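Print this page | E-mail this page

Setting Up Your Fludetti Drip Kit, Part 2: Laying the Line

OK, so your timer is on the faucet and you've got a pile of tubing on the lawn. Let it sit in the sun for an hour before you fight with it -- I skipped this my first year and my hands hurt for two days!

1. Run the main line along the long side of the bed. My bed is 68 inches, so I cut mine a little over that and trimmed later.

2. Pin it down with the stakes, one at each end and a couple in the middle. More if your soil is sandy like mine.

3. Punch your holes on the top of the tube. Go slow and keep the punch straight.

4. Push in the emitters until you feel a click. A cup of warm water for dipping the barbs helps a lot (thanks to Citlali Montes for that one).

5. Leave the far end open and run the water for a minute. You want any dirt out of there.

6. Fold the end over, slide on the clamp, and run it again.

Note: The Fludetti regulator has an arrow on it. The arrow points away from the faucet. Yes, I've put it on backward.

Note: If you're adding on to an older Arnham line, you'll need the adapter sleeve. The tubing looks the same size but it leaks like crazy without it.

CAUTION: Don't run more than 200 feet of tubing off one faucet. The plants at the end will get next to nothing.

CAUTION: Shut the water off before you pull an emitter. It can pop out at you.

Set the timer for early morning to start with, then poke a finger in the dirt after a few days and adjust from there. Part 3 covers feeding through the line -- messy, but I love it.

Filed under: Watering > Drip & Soaker > How-To

Related:
Part 1: Timer and Faucet Hookup
Ukbridge Soaker Hose, Two Summers In
Winterizing Your Drip Line 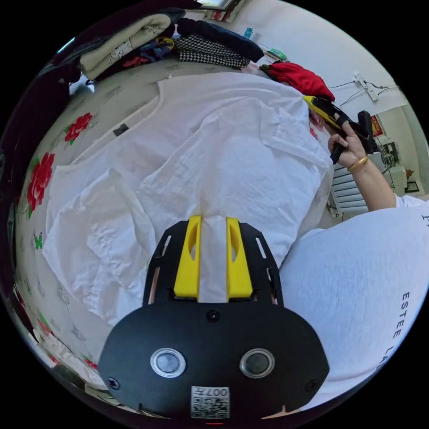

White shirt on the flowered sheet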